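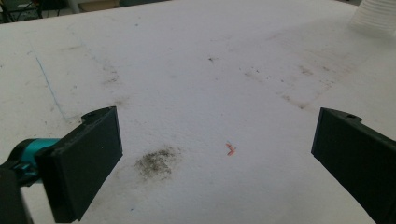

Inna Kobzar put it to us in her first interview that a table is finished when you could put your sleeve on it, and that everyone in her house would draw that line somewhere else. Her remark shaped how we treated the last stage of tidying in the Rulville households. Most earlier work stops once the larger objects are off the surface. We were interested in what stays behind: scraps, specks, smudges and old pen marks.

Figure 3. White tabletop with a small pinkish-orange scrap, a grayish-brown smudge and a thin blue line. Scuff marks run across the upper part.

4.2 Residue and the end of the task

We sorted what was left on a surface into two groups. Loose residue can be picked up or brushed away, and the scrap in Figure 3 was coded this way. Surface marks include smudges, scuffs and lines of ink. The coding sheet did not ask whether a mark was permanent, as this could not be judged by eye. A patch of dirt with a powdery look was coded as a surface mark unless a coder could make out separate pieces.

Each of the 40 participants was shown a set of 10 surfaces and asked whether the tidying was done. They were given no definition of "done". Answers were written on paper and entered later in Tidier, the coding program used in the Kravchuk study.

Loose residue drew more comment than surface marks, even when the piece was very small. Several people said they would pick up a coloured scrap before they would wipe a grey smear beside it. Melaniia Hutsuliak took the opposite view – to her, a scrap was rubbish for later and a smudge meant the table had not been cleaned at all. Four participants gave answers close to hers, all of them from the Sidberg group.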